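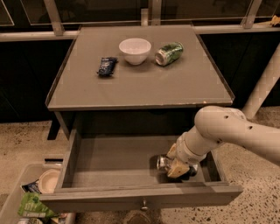 Figure 3. Gray table with drawer, bowl, can and snack wrapper.

3.2 Survey of household storage habits

The second part of the study dealt with where people keep food between meals. Questionnaires were mailed to 1,000 addresses in Wultbridge and the neighboring district of Cerport, and 800 were returned in a usable state. Each household was asked to name the places in the home where packaged food was kept outside the kitchen, and to say who in the household usually put it there.

Answers were coded by two readers working separately. Where the readers disagreed, the form was passed to a third reader, whose decision was final. The coding scheme follows Fiore, with one change: side tables and desks, which Fiore treats as a single class, were split according to whether they had a drawer. Respondents in Cerport often used the word "stand" for both kinds, and these answers were placed in the class without a drawer unless the form said otherwise.

Households with school-age children reported more storage places than those without. The difference held in both districts, although it was smaller in Cerport, where homes have fewer rooms. Drinks were more often left in the open than dry snacks, and respondents who lived alone were the least likely to name any place outside the kitchen at all.

A follow-up interview was held with 24 households drawn from the returned forms. Interviews took place in the home in February and were conducted by Gualtiero Fiore using the Carbone schedule, shortened to leave out the questions on shopping. Most of those interviewed named at least one place that they had not written on the form — usually a bedroom or a hallway. The counts in Table 2 should therefore be read as low estimates. No correction has been applied to them, as the interviewed group was too small to support one.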